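Forker town hall open day

Got to Forker a little after 10 in the morning. The town hall opens its back offices once a year in September, and I wanted to see the elections room before the vote on joining up with Humov. You sign in at the side door and get a paper badge.

The elections room is smaller than I expected. Last time 2,036 ballots came through it, in bundles of 100, and all of them were counted by hand. The clerk on duty showed us a sealed bag and how the number on the seal is checked against the log. Good clear talk, though it was hard to hear at the back.

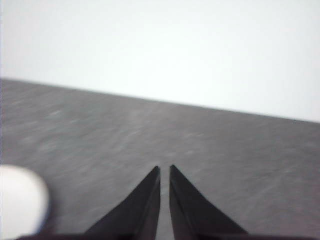 Forker open day, September

Upstairs they had the council chamber open. Visitors could sit in the members' seats and try the microphones. A man from the Besnard side of town asked why his ward has 2 members when Prustell, with fewer voters, has the same. He was told the lines are under review, which is what they told us last year.
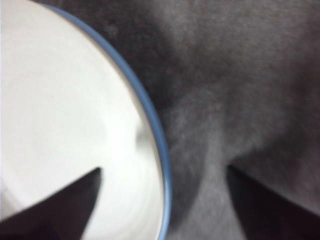 The merger

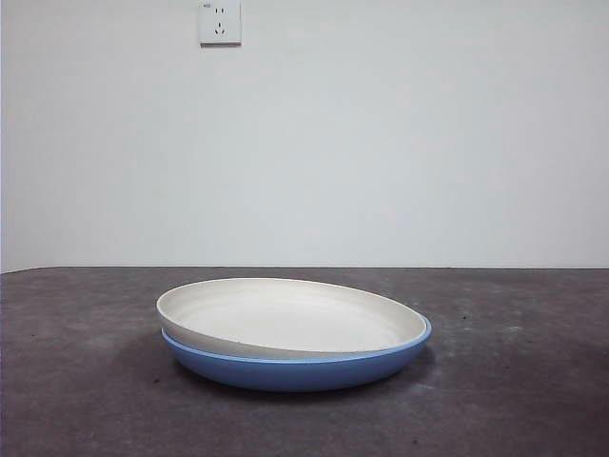
The new ward map was the reason most people came. It was pinned up next to the old one, and a clear copy was laid on top so you could compare. Think of the cream plate resting crooked on the blue one - nearly a match, but pushed over to one side. The part that no longer lines up is 54 homes on the Humov road, and they would vote with Prustell from now on. I asked if those homes had been written to. The answer was "they will be."

Comment forms are at the front desk until the end of the month.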